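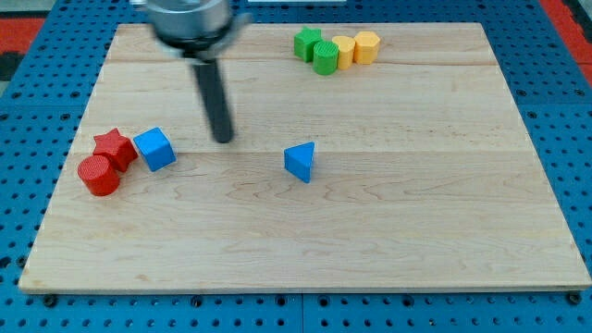

Chapter 6
Teaching by Demonstration

A robot may be given a task in two ways. A programmer can write out each motion, or a person can perform the task through the machine and let it learn from the record. This chapter treats the second way.

Blocks on a board are a common first exercise. A single rod can push a cube or a star across the wood but cannot lift it, so the operator must plan each contact with care. Small changes in where the rod meets the block will turn it as well as move it.

Section 6.1 covers guiding the arm by hand. Section 6.2 covers remote control, with the operator seated away from the table. Section 6.3 follows the Lencombe course, in which Eckhard Kasten and his students recorded 448 demonstrations over 8 weeks — the full log is given in the appendix.

Readers should be familiar with coordinate frames, introduced in Chapter 2, before they begin.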